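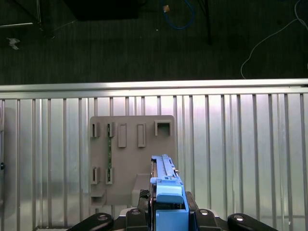 Someone replied last night to say she had followed my washing-up liquid tip on her walking boots and now the leather has gone stiff as toast round the toes, and what on earth should she do. Oh dear. I am sorry! I think I was far too brief last time, so let me do this properly, over several posts, with a cup of tea beside me.

First, the boots are very likely fine. Leather goes stiff when the oils have been washed out of it, and washing-up liquid is made to shift grease, so a good big squirt of it will do exactly that. I meant one drop in a whole bowl of lukewarm water, and I ought to have said so.

So, stiff boots. Take the laces out and pull the tongue forward as far as it will go. Wipe the whole boot over with a cloth wrung out in plain water, twice if you can still smell the soap. Then stuff them with newspaper and leave them somewhere airy. A porch is good. A hallway is good if you live with patient people.

Please keep them off the radiator. I know it's tempting when you want them for the morning, and I have done it myself – the pair I cooked in my twenties cracked right across the bend of the foot and that was the end of them. Change the paper when it feels damp and let them take as long as they take.

When they're nearly dry (a touch of coolness left in the leather is what I go by) you can start putting something back in. I use the Brodimar balm, the one in the flat tin, but any plain leather balm or wax sold for boots will do. I've no loyalty beyond having half a tin left.

Fingers are better than a cloth for this bit. The warmth softens the balm and you can feel where the leather is thirsty. A small dab, rub it in, move along. Do the stitching, do the crease behind the toe, do the little gusset at the side of the tongue that everybody misses, me included, for years.

Leave them overnight, then buff with an old sock. If the toes are still hard, do another thin coat and wait again. Mine took 2 coats after a very wet week at Rusolholm, and they were in a worse state than anything you've described, I promise you.

They will go darker. Some of that fades and some of it doesn't, and if you love the pale colour of your boots then do try a bit on the inside of the ankle first. I rather like them dark, but I know people feel strongly.

None of this is for suede or nubuck, by the way! Balm will flatten the nap and leave you with a shiny patch. For those it's a dry brush, then a barely damp cloth, then a proofing spray outdoors with the wind behind you. If you can't tell what you've got, rub it gently with a thumb, and if it leaves a mark that brushes away again, treat it as nubuck.

A few of you also asked about soles. I scrub mine with an old nail brush and plain water, and pick the stones out with a lolly stick. If the sole is coming away at the toe, please don't reach for the household glue. I took mine to Wikgate, who charged me £17 to stick them back down, and they've held through two winters of mud.

And insoles, while I'm here. Take them out every single time. They dry much faster lying on their own, and so does the boot. I went a shamefully long time believing mine were fixed in. They were not, and what was under them I shall keep to myself.

Someone else wanted to know whether Sung laces are worth the extra. I found them a bit slippery for the first few outings, so I double-knotted, and after that they were lovely. The waxed ones hold better but they do pick up grit, so give them a rinse when you do the boots.

I see the first tip has had 1,642 views, which makes me feel quite faint considering what I left out of it. If you passed it on to anybody, could you pass this on as well? One drop, a whole bowl, and rinse it off afterwards.

To my stiff-toed friend – let me know how they are after the first coat, and whether it's just the toes or the heel too. If the heel has gone as well I'd do the inside of the cuff before you wear them, or it'll have the skin off you by lunchtime.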